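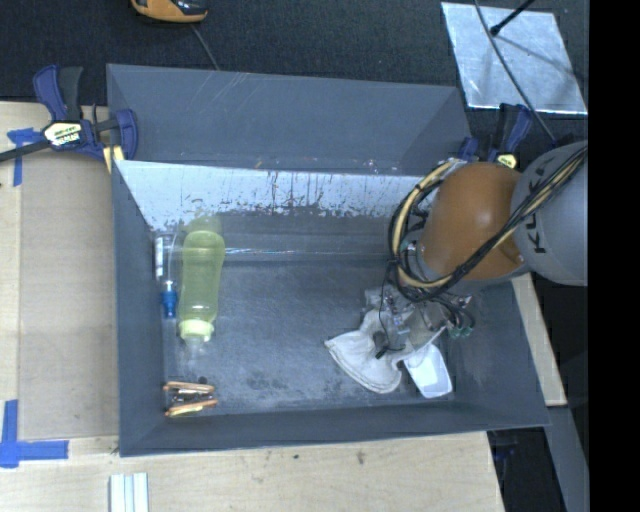

Unit 2: Household Packaging and Kerbside Recovery

Students enrolled at the Zindthorpe campus should read these notes before the tutorial. The unit examines how councils organise the recovery of rigid containers, and how sorting rules are communicated to residents.

2.1 Terms used in this unit

Recovery: the collection of discarded material for further use.
Contamination: any item placed in a stream that is not designed to receive it.
Residual: material sent to landfill after sorting.

2.2 Sorting at the source

Early kerbside schemes relied on residents to separate glass, paper and plastics. Commingled collection simplified the task for households and transferred much of the labour to the sorting facility. The Vetar reading compares both models in a district of 260 households. Students should note its treatment of coloured plastics – a recurring difficulty in resale – and of caps and closures.

2.3 Assessment

Submit a written response to the Aquino case study, worth 10 per cent of the final mark. Responses must cite at least two sources from the unit reader. Late work is subject to the faculty's standard penalty.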